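How do I get back into lifting after a long break without wrecking myself?

Posted by Irena Zawadzka
Fitness and Weight Loss, 2020-10-18

Hi everyone, first post after reading along for a good while, so please be kind if this has been covered somewhere.

I used to lift three times a week at a little gym in Odanville and I loved it. I was never a competitor or anything close to it, but I had a decent squat and I could carry all the groceries up the stairs in one go, and I felt like myself. Then I changed jobs, my mother was ill, we moved out to Ater, and before I knew it two years had gone by without me touching a barbell. I gained 30 pounds in that time. I don't hate my body for it (it got me through a rotten stretch and I'm grateful to it), but my knees complain on the stairs and I get winded playing with my nephew, and I would like to change that.

So back in May I went roaring back in. I dug out my old training notebook, picked up at the weights I'd written on the last page, minus a little, and did the full workout. I could not sit down on a toilet without holding the towel rail for the next five days. I waited until I felt better, did it again, tweaked my lower back on a deadlift, and quit. I've been walking in the evenings since then, which I enjoy, but that's all I've been doing.

The back is fine now. I saw my doctor and she told me to go ahead and lift, just not to be silly about it. I have a bench, a bar and a good stack of plates in the garage, and three evenings a week if I guard them with my life. What I don't have is any sense of where to start. The beginner programs all seem to be for people who have never seen a squat rack, and the other ones are written for people who never stopped.

My other worry is food. I've tried eating very little during the day and then I'm a bear by dinnertime and I eat everything in the kitchen. I'd like to lose some of the weight, slowly, but I'd like to be strong more than I'd like to be small, if that makes sense.

Thank you for reading all this. I know it's long!

Kocabaş

Welcome, Irena, and what a nice post to read over my morning coffee. I'm very glad you saw your doctor first. So many people on here skip that part.

I've done the comeback thing twice myself, once after a broken wrist and once after my twins, and both times I made the exact same mistake you made with the notebook. Put the notebook in a drawer! I mean it. It was written by somebody who was sleeping well and training every week, and she isn't who's going out to the garage tonight. You can get it out again next year and have a good laugh when you pass some of those numbers.

For the first month I would do the same short session all three evenings. Squat, some kind of press, some kind of row, and a light deadlift on one of the three days only, with your back history. Start with the empty bar on everything. I know how that sounds to someone who had a decent squat, and you'll feel a bit foolish for the first week. Do two sets of 10, rest as long as you like in between, and go inside while you still feel as if you could do more. Each week add the smallest plates you own. If a week feels bad, repeat it.

The soreness is mostly from doing too much that your muscles have forgotten, so two sets is plenty in the beginning. You'll still be a little stiff, but you should be able to get up from a chair like a normal person. And your strength will come back faster than it came the first time. Mine certainly did, both times, and it was lovely to watch, I kept going out to tell my husband the new number while he was trying to watch the news.

Keep the walks. Please don't drop them to make room for lifting. I find that twenty minutes after dinner does more for my mood and my back than anything I do with a bar.

As for food, I'm no dietitian, so take this as one woman talking to another over the fence. What you describe, nothing all day and then everything at night, was my pattern for years. The fix for me was a real breakfast and a real lunch, with eggs or yogurt or chicken or beans in there somewhere, plus something planned for late afternoon. Planned is the word I'd underline. If I know at four o'clock I'm having a banana and some peanut butter, or a small bag of something crunchy that I like, then I have it and I enjoy it and I'm not standing at the open fridge at seven with my coat on. I don't ban anything. When I used to ban things I thought about them all day long.
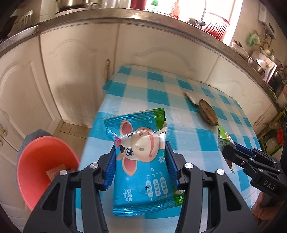 Should I eat before I lift, or wait until afterward?

Eat something small an hour or two beforehand if dinner is going to be late, and have your regular meal once you're done. Toast, fruit or a bit of rice all sit well for most people. If you train soon after a full lunch you probably won't need anything extra, and if you feel perfectly fine lifting on an empty stomach there's no harm in that either, as long as you aren't getting lightheaded. The total over the day matters a good deal more than the timing.

I put that in because it was the next thing I asked when I was in your shoes, and I got eleven different replies and went to bed more confused than before.

One last thing and then I'll let you go. Weigh yourself less often than you think you should. Lifting again after a long time off can make you hold some extra water for a few weeks, and the scale may go up a touch while everything else is going well. I took a tape measure to my waist once a month instead, and I paid attention to how my jeans felt and to the stairs. The stairs got better first.

Girero

Start light, eat protein, sleep. You'll be fine. Don't overthink it.

Also get your deadlift form checked by someone before you add weight. That's how I did my back in. A friend with a phone is OK if you can't get to a coach, film from the side.

OdanvilleLifter70

Hello from a neighbor, more or less! I wonder if we trained at the same little gym. Was it the one over the tire shop, with the radiator that banged? If so, the owner retired and they've moved everything to a bigger space out by the bus depot, and there's a morning group there that's mostly people over fifty coming back from one thing or another. It's a bit of a drive from Ater, but you'd be made very welcome if you ever wanted company. They have a coffee pot going by the door and a lot of strong opinions on knee sleeves.

I agree with nearly everything Kocabaş wrote, and I'd only quarrel with the squats. If your knees are grumbling on the stairs, I'd spend the first couple of weeks squatting down to your bench with no bar at all, just sit and stand, nice and slow, and see how they feel the next morning. If they're happy, go to holding one plate against your chest, and then to the bar. I'm 70 and I came back from a knee operation that way. It was dull, I won't pretend otherwise, but I had the radio on and it was over before the ball game started.

The other thing is to warm up that garage if you can. It's getting chilly out now and I'm always creakier in the cold. I do five minutes of marching in place and swinging my arms, in a sweater, and I take the sweater off when I get to the working sets. My wife says I look like I'm directing airplanes.

On the weight, I lost mine at a pound every week or two and I stopped getting on the scale at all during the holidays. Some weeks nothing happened. I'd tell you to pick one small thing with the food and leave the rest alone until it's a habit. Mine was not having seconds on weeknights. I still have seconds on weekends, and my daughter-in-law's lasagna is the reason.

If the back gives you that same twinge again, stop for the evening and go for your walk instead. If it's still bothering you after a few days, ring your doctor.

Irena Zawadzka

Oh my goodness, yes, over the tire shop! With the radiator! I had no idea they'd moved. I may take you up on the morning group once I can get down the driveway on a weekend without hobbling.

Thank you all so much. I've put the notebook up on the high shelf behind the Christmas boxes, and I did my first session tonight. Bench squats, empty bar for the press and the rows, two sets of each, and then I made myself go back in the house. It felt far too easy and I was very tempted to do more, but I didn't. I'll do the same again in two days and let you know how the toilet situation is.

Girero, my sister is coming by to film the deadlifts, so I'll post one if I'm feeling brave.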